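About us

Warnbridge is a shared workshop where a bunch of us build robots after work, and we love it! Ermanno Pagano started it with 3 workbenches and a borrowed drill press. We're at 58 members now, some of them here until midnight.

Our big build is Pruna, a sorting arm (Dolores Haddad wrote most of the code, I-seul Pyo did the wiring and a lot of the soldering). Pruna practices over a red plastic tray with whatever we drop in it: crumpled paper, little brown lumps, odds and ends. The fingers have glowing blue-green pads, and yes, we like working with the lights down.

New people are welcome any evening after six. Bring a project or just come and poke at ours!

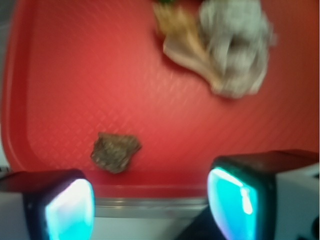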